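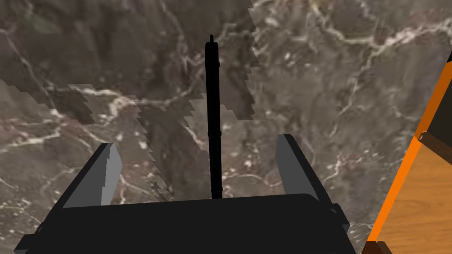

Fingers open, rod between them. View from the wrist in the simulator.

Some notes on how I set up the gripper of our virtual cell at Grosby. I do it again every April and every time I forget something, so now I write it down.
3 comments · 11 shares

First the zero. I close the fingers fully with nothing inside, set this as 0, then open to the end. If the two sides do not arrive together, the joint limits in the model file are wrong. Ours were wrong for 2 weeks.
1 comment · 4 shares

Then the force. The file from Kvam came with 900 in the stiffness field and the fingers were shaking at each contact. I put 40 and the shaking stopped – please do not copy my number, your model is different.
6 comments · 9 shares

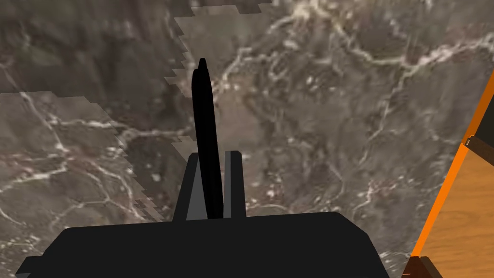
Next is friction on the inner faces. A thin object is the best test for this, a box forgives too much. I close slowly, lift a little, wait, and look if the tip moves sideways. If it moves, I change friction only, never force and friction together.
2 comments · 5 shares

Last, I save the settings under a new name. The Ferndale cell uses the same file and once I overwrote theirs. They were polite about it – but I still keep a copy in the Hitness folder.
8 comments · 2 shares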